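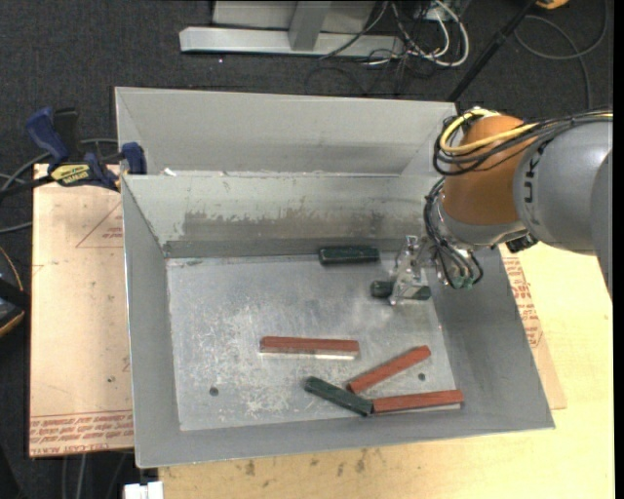
Open bin of gray sheet metal, with scratches and scuffs on the floor.

Sheet metal

Share 96 | Comments 30

Sheet metal is metal worked into thin, flat pieces. One of the basic forms used in metalworking, can be cut, bent, punched or stretched into a huge range of shapes. Thinner than sheet is usually called foil or leaf. Thicker is plate. The line between sheet and plate differs by country and by trade, often set near 6 mm.

Materials

Mild steel most common. Cheap, bends well, rusts if left bare. Stainless steel for kitchens, hospitals, food plants. Aluminum for aircraft skins, trailers, signs. Also copper, brass, tin, zinc, nickel and titanium. Galvanized sheet is steel with a zinc coat, used outdoors and in ductwork.

Gauge

In the US thickness is often given as a gauge number. Higher number, thinner sheet. Confusing to beginners. Gauge tables are not the same for every metal, so 16 gauge steel and 16 gauge aluminum are different thicknesses. Most of the rest of the world just uses millimeters, and many American shops now write decimals of an inch on the drawing next to the gauge.

History

Early sheet was hammered by hand. Gold first, beaten very thin, then copper and bronze. Water-powered hammers came later and helped with iron, but the sheets were small and uneven. Rolling mills changed the trade. Hand-driven rolls for soft metals were in use by the 1500s, iron rolling spread over the next two centuries. Tinplate became a major product, used for boxes, lanterns, plates, later food cans.

In Skitholm the Thygesen works rolled zinc and iron roofing for the harbor district. At its peak the works had 725 employees. Closed after the second mill fire, buildings now apartments. The street pattern still follows the old rail siding.

Forming

Bending. Done on a press brake or a folding machine. Metal springs back a little after the bend so the operator bends past the angle wanted. Too tight a radius and the outside of the bend cracks.

Deep drawing. A flat blank is pushed into a die by a punch. Sinks, pots, cans, fuel tanks.

Roll forming. Long strip passes thru pairs of rolls, each adding a bit more shape. Gutters and roof panels.

Spinning. A disk is turned on a lathe and pressed over a form. Lamp shades, cymbals, satellite dishes.

Hemming. The edge is folded back on itself. Hides the sharp edge, stiffens the part.

Cutting

Straight cuts on a shear. Curves with snips, nibbler, laser, plasma or water jet. Punching makes holes quickly and leaves a small burr on the far side. Burrs have to be removed before handling or painting.

Joining

Rivets, spot welds, screws, solder, folded seams, adhesive. Folded seams are the oldest method still in daily use on roofs, and a standing seam roof lets the panels move as they warm and cool. Thin sheet is difficult to weld as heat warps it. Short welds spaced apart help.

Surface and wear

Bare sheet scratches easily. Coatings include paint, powder coat, enamel and plating; aluminum is often anodized. Scratches through a zinc coat do less harm than through paint, the zinc nearby corrodes first and protects the steel for a while. Brushed finishes hide small marks beter than polished ones. Protective film is often left on until installation and gets hard to peel if the sheet stands in the sun.

The Bunov collection, a trade museum outside Skitholm, holds 736 hand tools for sheet work, mostly stakes, mallets and seaming irons. Closed in January.

Safety

Edges cut. Gloves, sleeves, eye protection. Large sheets catch the wind when carried outdoors. Fumes from welding galvanized steel cause metal fume fever, so the zinc is ground off near the joint and the area ventilated.

See also

Tinsmith
Press brake
Corrugated iron
Metal foil

Last edited 2024-06-25

Skiltell uses cookies to remember your settings. Accept | Manage choices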